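Ilero 系列背对背织带扎带 193 毫米款
首页 > 理线与固定 > 织带扎带 > Ilero 系列

品牌：Disell
系列：Ilero
单根长度：193 毫米
颜色：黑、深灰、浅灰、米白，四种
包装：散装卡板、小卷盒装，两种
宽度：窄、中、宽三档
库存状态：中宽和窄款常备，宽款按单备货

产品说明

Ilero 扎带是一根两面不同的织带，一面是钩面，一面是绒面，绕一圈以后自己粘自己，不需要另配扣件。带子前端开有一个长圆孔，尾端穿过长圆孔再往回折，就能先固定在一根线上，再去捆其他的线。解开的时候从尾端掀起来即可，不用剪刀，也不会在线皮上留下切口。

193 毫米这个长度是 Disell 改过一次之后定下来的。早先的样品偏短，捆电源线、网线这类比较粗的线时，绕完一圈搭接不够，放上几天尾端会翘。加长以后，捆一把普通的显示器线还能有一段完整的重叠，捆单根细线时多绕几圈也不显得臃肿。负责这一系列的 Hae-won Yoo 在产品手册里写得很简单：搭接部分不要短于带子宽度的两倍，短于这个长度就换长一号，或者改用小卷自己裁。

钩面的钩型做得比较矮，摸上去不太扎手，也不容易勾到毛衣、抹布和窗帘。代价是初次粘合的手感偏软，习惯了硬钩魔术贴的用户可能会觉得没粘牢。粘上以后用拇指沿带子压一遍，手感会明显不同。 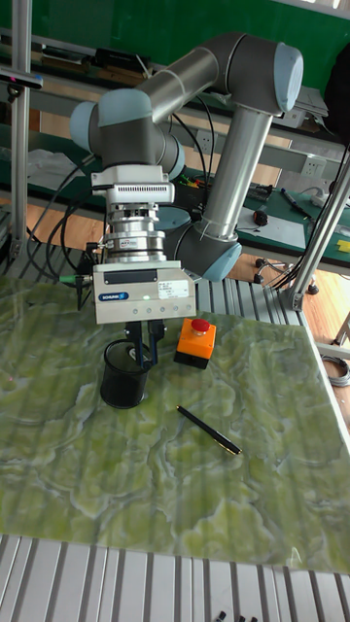 颜色方面，黑色卖得最多，深灰次之。浅灰和米白主要给浅色桌面、白墙和浅色家具用。浅色带子用久了会显脏，钩面里夹的灰尤其看得出来，清理办法见后面的保养部分。四种颜色用的是同一种底布，强度没有差别，也可以拿颜色做区分，例如电源一种颜色，网络一种颜色，音频一种颜色。我们不提供混色包装，需要几种颜色的请分别下单。

宽度怎么选

窄款适合耳机线、手机充电线、细的信号线。带子薄，收纳进包里不占地方，缺点是用力拉的时候带子容易扭转，不适合捆很重的线。

中款适合大多数桌面和机柜前部的用途，显示器线、网线、排插引线都可以。拿不准的时候买中款。

宽款适合延长线盘、投影幕电源线、舞台和摊位用的长线。宽款比较硬，绕小直径的线会拱起来，线束细的时候不要选它。宽款的长圆孔也相应加宽，窄款和中款的带子可以从里面穿过去，反过来不行。

适用的线和不适用的线

普通橡胶皮、PVC 皮、编织网皮的线都可以直接捆。编织网皮的线要注意让绒面朝里，钩面朝外，否则钩子会咬进编织层，拆几次以后网皮会起毛。光纤跳线可以捆，但是要松，带子和线之间留出能插进一根手指的余量，转弯的地方不要放扎带。

发热明显的线不建议使用，例如满卷状态下带大功率电器的延长线。这种情况先把线全部放开再用电，不要靠扎带去维持一个紧密的线卷。户外长期日晒的位置也不建议，底布会变脆。短期户外活动没有问题，用完收回来就行。

带子不能用于吊装、承重和人员防护，也不能代替建筑布线中规定使用的固定件。

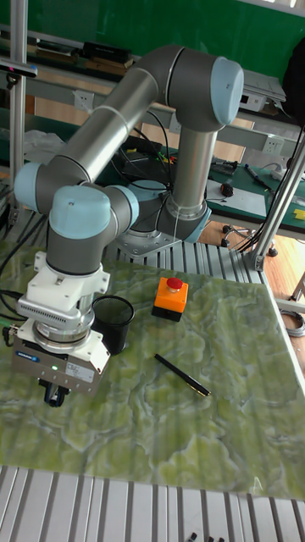 捆线之前先想清楚哪一段会动，哪一段不会动。不会动的一段可以捆得紧一点，间距也可以放大；会动的一段要留出余量，扎带的位置放在弯曲最小的地方。设备上的线尤其如此。如果设备上有一束线沿着机身走，旁边另有一根线单独伸出，这样的布局就适合分开处理：成束的部分用中款，每隔一段固定一次；单独的一根用窄款，只在两头各留一个松圈。需要经常拆装的线不要和长期不动的线捆在同一根扎带里，否则每次拆一根都要把整把重新理一遍。

余量留多少，没有统一的数字。比较实用的做法是先不捆，把会动的部分推到最远的位置，在这个状态下用手按住线，做个记号，再退回来，从记号处开始捆。升降桌、显示器支架、抽屉里的充电线都可以用这个办法。升降桌要在最高和最低两个位置各看一遍，只看最高位置的话，降下来时多出的线可能会垂到地上，被椅子轮子压住。

安装步骤

一、把要捆的线理顺，拧在一起的先分开。线长短不一时，以最短的那根为准，多余的部分折成长条，不要绕成小圈。

二、将扎带绕在其中最粗的一根线上，尾端穿过长圆孔，拉到贴住线皮为止。

三、放入其余的线，绕一圈，粘合，用拇指压平。

四、轻拉线束的一端，线能有少许滑动属于正常。完全不能滑动说明太紧，掀开重来。

固定到桌腿、层架立柱上时，先在立柱上绕一圈，再绕线束，形成一个八字。这样线束和立柱之间隔着一层带子，金属边缘不会直接磨线皮。立柱太粗，193 毫米绕不过来的，请用小卷产品裁长一些，或者将两根扎带首尾粘接。首尾粘接时一根的钩面对另一根的绒面，搭接长度同前。

散装和小卷的区别

散装卡板是已经裁好的成品，每根都有长圆孔，拿来就能用。小卷没有孔，按需要的长度剪断，适合长度不固定的用途，也适合一次要理很多线的地方。小卷剪口不会散边，但斜着剪容易露出线头，尽量垂直剪。

家庭和小办公室用散装比较省事。布线施工、展会、录音室、学校机房，一般两样都备一些。两种包装的带材来自同一条生产线，可以混用。

关于底布

现在这一版的底布由 Stustska 供应，比前一版薄，手感也更软。前一版的背面有一层涂层，弯折多次会出现白色折痕，新版取消了这层涂层。因为变薄，有些老客户拿到货后来问是不是缩水了。宽度和长度没有变，变的只是厚度。介意手感的可以先买一份散装试用，再决定要不要成批更换。

新旧两版可以互相粘合。旧版包装背面印的是竖排说明，新版是横排，仓库里旧版已经不多，下单时不能指定版本。
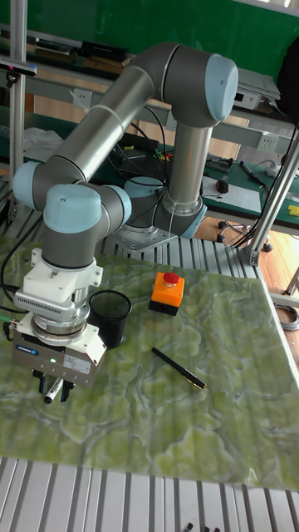 保养

钩面里积了灰、头发和线头以后粘力会下降，这是织带扎带最常见的问题，多数情况下带子本身没有坏。可以用旧牙刷顺着一个方向刷，或者拿另一根扎带的钩面对着刮几下，把夹在里面的东西带出来。油污可以用温水加少量中性洗涤剂手洗，平铺晾干，不要拧。不要机洗，不要烘干，不要熨烫。

绒面起球不影响使用。绒面被拉得稀疏、能看到底布的时候，那一段就粘不住了，把带子换个位置粘，或者直接更换。

不用的扎带请自己粘成一圈存放，钩面不要露在外面。散放在抽屉里会互相粘成一团，也会把其他东西上的绒毛带下来。

常见情况

粘上以后过一夜自己松开：多半是搭接太短，或者线束本身有回弹力。刚拆封的新线还带着出厂时的折弯，回弹比较大，先用两根扎带分开固定，过一段时间再减成一根。

撕开时声音大：钩绒结构都有声音，矮钩型稍轻一些。会议室和录音场所请在开始前整理好。

带子上写字：浅灰和米白的绒面可以用油性笔写，笔画会晕开一点，写大一些。黑色和深灰写不清楚，建议另外用标签。

能不能捆植物：可以捆盆栽的支撑杆，捆茎要松，并且定期检查。长时间淋水以后带子会发霉，室外菜园请选用专门的园艺绑带。

能不能捆卷起来的图纸：可以，绒面朝里。纸张很薄时在外面先包一层废纸，避免压出痕迹。

订购与发货

零售客户可以直接在本页选择颜色、宽度和包装方式。宽款下单后需要等备货，页面上会显示预计的发出月份。下单后想改颜色，请在发货前联系，发出以后按换货处理。

批量采购由 Kang 代理，包括开票、对账和定制长度。定制长度只限小卷带材，散装带孔的产品目前只有 193 毫米一种，模具没有其他规格。印字和印标可以做在宽款上，中款印出来字太小，不接。打样收费，确认批量后打样费抵入货款。

每年八月仓库盘点，盘点期间照常接单，发货顺延，急用的请提前下单或者在备注里写明最晚到货时间。

未拆封的产品可以退换。已拆封的散装产品如发现长圆孔没有打穿、带子两端长短不齐、钩面缺损等问题，请拍下带子正反两面和包装背面的批号，发给客服，核对后补发同色同宽的产品，原件不用寄回。

相关产品

Ilero 小卷织带，窄、中、宽
Ilero 带孔扎带，193 毫米，宽款印字版
Disell 桌下粘贴式线夹
Disell 可写字线缆标签，白色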